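Wudstead Technical College
Automation and Robotics, Unit 6: Faults in hand-held data collection tools
Course handout, 04/10/2024
Tutor: Angelica Agbayani

What this session covers

You have all used the Danko hand-held gripper by now. This session deals with a fault that ran through a full set of recordings before it was found, and with the safety stop that followed. Read the handout before you come to the workshop, and bring your notes from Unit 5 on zeroing.

Background

The job was a pick-and-place task for Vilell, who wanted a robot arm to lift small plastic caps out of a tray and set them in a rack. The demonstrations were recorded by hand with the Danko gripper, then used to train the controller on the arm. In total 300 demonstrations were recorded by two operators working in turns.

The trained arm did poorly. It reached the right place over the tray but closed too far, and on several runs it drove the finger pads hard together before the cap was between them. On the last run the drive overheated and the arm tripped its own protection. The operator pressed the emergency stop as well, and this was the correct thing to do.

The fault

The gripper works out how wide it is open from a sensor on the finger slide. That sensor has to be zeroed with the pads fully closed. In this case it was zeroed with the pads nearly closed, leaving a gap of 2 mm. Every width recorded afterwards was 2 mm too small.

On a large object you might never notice. The caps have a thin rim, and 2 mm was enough to turn a light hold into a crush. Where the true gap was already small, the recorded width went below zero. The software from Tedell did not reject those values. It clipped them to zero without a warning, so the log looked clean.

Look closely at the tips of the pads when you zero the tool. On a fisheye view the pads sit at the centre of the gripper, low in the picture, and a thin slit between them can be made out if you take the time. Both operators had glanced at the view and taken "nearly touching" for "touching".

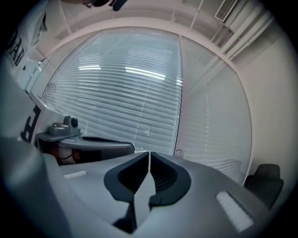
How it was found

The first guess was a worn pad. The pads on the arm were changed, and the fault stayed. The second guess was the motor current limit, which was lowered. This stopped the tripping but the arm then dropped caps, and half a day was lost on it.

The cause came out when 15 of the recordings were played back beside their width readings. In all of them the log said zero while the view still showed a gap. Once that was seen, the rest took less than an hour — the zeroing record gave the time of the mistake, and everything after it was marked as suspect.

The safety side

No one was hurt. Even so, the stop was logged as a safety event for these reasons:

1. The arm applied more force than the task allowed.
2. The current limit was changed on a live cell without a second person signing for it.
3. The cell was restarted after the first trip before the cause was known.

The third point is the most serious. A protection trip tells you that something is outside its limits. Resetting it and trying again is not a test.

What to do in the workshop

Close the pads by hand until you feel them meet. Do not rely on the view alone.
Zero the sensor, open the pads, close them again and read the width. Repeat this 6 times. If any reading differs from zero by more than the figure on your bench card, stop and report it.
Measure the supplied gauge block and write down the result.
Record one short demonstration, play it back, and compare the width reading with what the pads are doing.
Keep fingers, sleeves and lanyards away from the slide when the tool is powered.

Questions for your notes

Why did changing the pads on the arm make no difference?
Could the bad recordings be saved by adding 2 mm to each width? Think about the values that were clipped before you answer.
What should the software have done with a width below zero?

Written answers go in the Unit 6 folder before the next workshop. Fault report forms are kept with the bench cards.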